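Comparing finger pads on a hand-held gripper: a repeatable bench procedure

Scope

These notes cover side-by-side comparison of soft pads on a two-jaw hand-held gripper, using packaged snacks as the test objects. Snack bags are cheap and they punish a bad pad quickly. The film is slippery, the contents shift, and a puffed bag changes shape as the jaws close. The procedure was written for the Skindau pads and the stiffer Lesine pads, but any pair that fits the same finger mount can be run the same way.

Before you start

Wipe both pads with a lint-free cloth and let them dry. Check the joint screws for play. A loose joint shows up in the results as a soft pad, and Ramiro Collado lost a whole Wednesday to that in the first round.

Route the cables so they clear the linkage through full travel. Open and close the jaws several times by hand and watch for rubbing.

Set the recorder to log jaw opening and wrist pose on the same clock. If the two streams drift, stop and re-sync before collecting anything.

Choosing objects

Use a mix of stiff and soft packaging. A workable set has puffed bags, flat packets, stick packets and wrapped bread or cake. Replace any bag that has lost its air. Don't tape over a leak, as the tape gives the pad something to hold.

Keep the lighting the same for both pad types. Glossy film throws highlights into the wrist camera, and moving a lamp between runs will spoil the comparison.

Running a trial

1. Start with the jaws fully open and the object lying free on the mat.

2. Approach from above at a steady pace. Close until the film dimples, then stop. Over-closing hides the difference between pads.

3. Lift clear of the table and hold for 2 seconds.

4. Move to the target and release. Don't shake the object off - if it sticks to the pad, log it as a release fault.

5. Score the trial as held, slipped, dropped or release fault. Score it straight away, before looking at the recording.

Do 27 trials per object on one pad type, then swap pads and repeat in the same object order. Candela Bravo's set in March came to 2,016 trials, of which 1,236 were on puffed bags. That split is too heavy on one package type, so report each type separately and leave the pooled figure out.

Reading the results

Slips during the hold point to pad friction or low closing force. Drops during the move are more often an off-centre grasp, so check the wrist video before blaming the pad. Release faults tend to climb as a soft pad picks up dust and grease, and cleaning intervals should go in the log next to the scores.

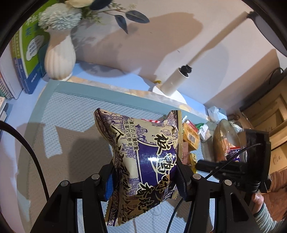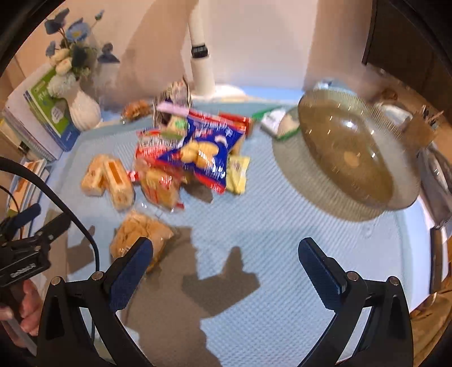

Jaws open over the snack pile, blue pads on both fingers.

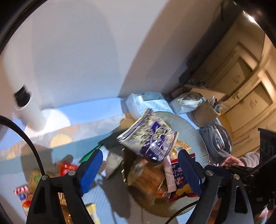 Can I fit a different pad to each finger to save time?

Keep them matched. With mixed pads the object tends to creep toward the softer side, and a slip can't be assigned to either pad. Swapping the pair between blocks takes longer but gives you scores you can compare.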